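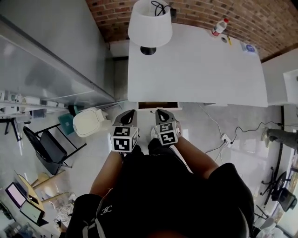
# Equipment planning, handheld capture stations

This page supports the purchase request for the second round of capture stations. It covers the handheld gripper pairs, the furniture they are used on, and the line items that were underestimated in the first round. Prices are per station, before tax.

## Table and drawer work

White table with a shallow drawer, partly open, and the two handheld fingers held out toward it. Drawer tasks need a table with a front drawer at standard desk height. Budget $340 per table. Folding tables are cheaper but have no drawer and were dropped from the list in March.

## Gripper pairs

Each hand holds one finger mounted on a white cube with printed square markers. Order by the pair. Justex quotes $676 per pair with cubes fitted and markers applied. Voicu sells the fingers alone at a lower price, but the cubes then have to be printed, squared and glued in house, and the labor removes the saving.

Lead time from Justex is 11 working days. Voicu did not commit to a date.

## Spares

Plan on one spare finger set for every 2 stations. Tips are treated as consumables and go on the operating budget. Cubes are treated as fixtures and go on the capital request. A cube with a scratched or lifted marker face should be replaced whole, as a relabeled face has to be measured again before use.

## Tabletop objects

A lamp with a drum shade, a small bottle with a red label, a yellow pen. Household objects of this size are bought locally from petty cash and are not itemized. Keep receipts by station. Anything with a cord needs a free outlet and should be counted in the power estimate.

## Power and cabling

One power strip on the floor to the right of the table, with a black cable and a white cable running to it. Add one strip and one floor cable cover per station. The cover was left out of the first request and had to be bought separately at a higher price.

## Seating and laptops

Two laptops are open on the round wooden table. The existing laptops stay in service for the second round. New chairs are not requested. If the Akari recording software is renewed, the license is charged per laptop and belongs on the software line.

## Storage

Long gray metal counter with a shelf underneath. Counter space of this kind is already available and carries no cost. Cevelo offers lidded bins sized for one gripper pair; the quote is still open and the line should be left blank until it arrives.

## Open items

- Cevelo bin quote, including shipping
- Whether Justex will hold the pair price for a split delivery
- Akari license count
- Cable covers, confirm length against the floor plan

Changes to quantities should reach purchasing by noon on Tuesday.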